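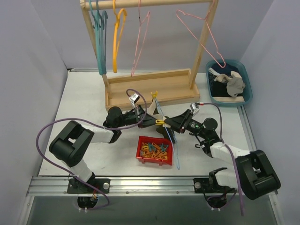

Treslow District TB Outreach – minutes, October meeting

Started 5:10 pm, late, room double booked. Minutes from last time ok, one fix – "Golari clinic" not "Golari hospital".

1. Screening numbers
261 people screened at the Darnora and Golari sites since last meeting. 94 sent on for chest x-ray. Darnora figures came in on paper again, had to be typed up by hand. Ask for the spreadsheet version next time. Still no breakdown by age from Golari.

2. X-ray van
Van off the road for 5 days, gearbox. Back now. Bookings moved to the following week, most people told by text. Discussion on whether to hire a backup – too expensive, left for now. Garage bill to go to finance with the fuel reciepts.

3. Treatment follow up
Home visits running behind on the Darnora side. Two posts empty, one ad out, second waiting on sign-off from the county. Until then visits every second week for people past the first two months, weekly for everyone else. Some worry that this is too thin. Review next meeting.
Pill boxes: new order arrived, lids don't close properly. Sending back.

4. Goicoechea grant
Report due end of month. Draft is missing the budget page and the section on household contacts. Agreed to cut the background part, three pages is too long, they asked for one. Final version goes round by email, comments within 2 days please or it goes as is.

5. Leaflets
Spanish version approved. Phone number on the back is the old one – do not hand out the box in the hallway. Reprint ordered. School talk slides use the same number, need changing too.

6. Other
Parking at Golari – patients getting tickets. Write to the city agian.
Fridge log not filled in over the long weekend. Reminder to all shifts.
Masks: enough until new year.

Closed 6:25 pm. Next meeting same room if free, agenda items in by noon the day before.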